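Search this site Enter keywords Go

Skuson Prompt Deck for Working Artists

I have wanted to make this page for months! The Skuson is a boxed deck of 198 cards for people who make things and get stuck making them (painters, poets, quilters, the woman down my hall who writes radio plays). Birgit Ruppert wrote the prompts and Sugeng Ngau drew the backs, and between them they've made my favorite studio tool in years.

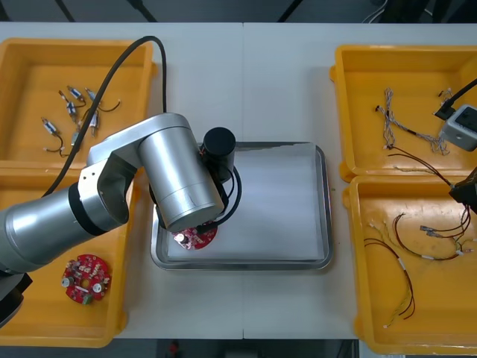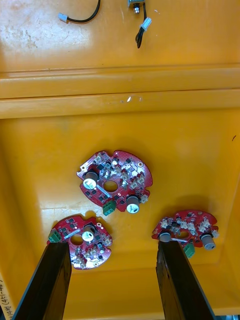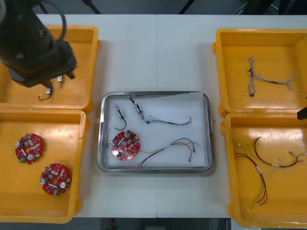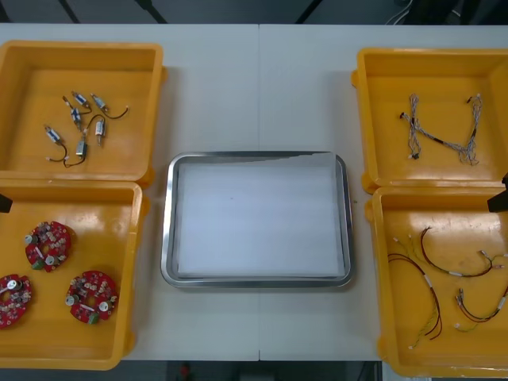 You draw one card in the morning and work from it until lunch. Some cards are plain instructions, like "Start with the part you were saving." Others are questions, and a few are so odd that I put them back the first time and then thought about them all week. There are 13 blank ones too, for writing your own, and mine are already full.

The deck is sorted into six suits: Begin, Borrow, Ruin, Wait, Argue and Finish. Ruin is the one people ask me about. Farah Khoo used it for a whole month of ink drawings and says she threw out more paper than ever and liked what was left. I'd go easy on it if you have a deadline, though - Finish is kinder.

Details
Cards: 198, uncoated, so pencil and pen both take
Box: lift-off lid, fits a coat pocket (a big one)
Booklet: short, by Ratih Pasaribu, with a very good page on boredom
First printing: 500 decks, Clornau edition

The corners do go soft with use. Mine went in April and I like them better that way, but if you want a crisp deck, keep it in the box. Classroom groups can share one deck easily; just deal a suit to each table.

A German edition is being worked on now and I'll add it to this page when it's ready to order.

Contact | © 2024 Majimbun Studio Supply | Back to top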